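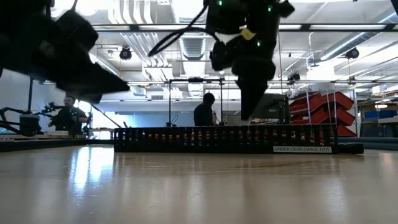

3.2 Glare and the shared table

Readers who have spent any time in a public library will know the small dance that people do when the afternoon light comes in – a shuffle of the chair, a tilt of the book, sometimes a move to another seat altogether. We wanted to know how much of this has to do with the table itself, a question that Van Hecke raised some years ago in his work at the Kundholm reading rooms and that we have been fond of ever since. A light wooden top with a glossy finish, like the one in Figure 4, picks up streaks of light from both the windows and the ceiling fixtures, and the reader is left trying to look past two sorts of glare at once. Our visitors to the Flarnside branch had plenty to say on the matter, and we are grateful for their patience with what was a rather long questionnaire.

Figure 4. Reflections on a glossy wooden tabletop.

Of the 458 people who filled it in, 145 told us they had changed seats at least once because of glare, and many added kind and colourful notes in the margins. Older readers favoured the matte tables near the local history shelves, even though the chairs there are harder. Nkrumah Amoah, who coded the written answers, found that people seldom used the word "glare" at all; they spoke of tired eyes, or of a spot that was "too bright for the paper". We kept their wording wherever we could, and return to it in Section 6.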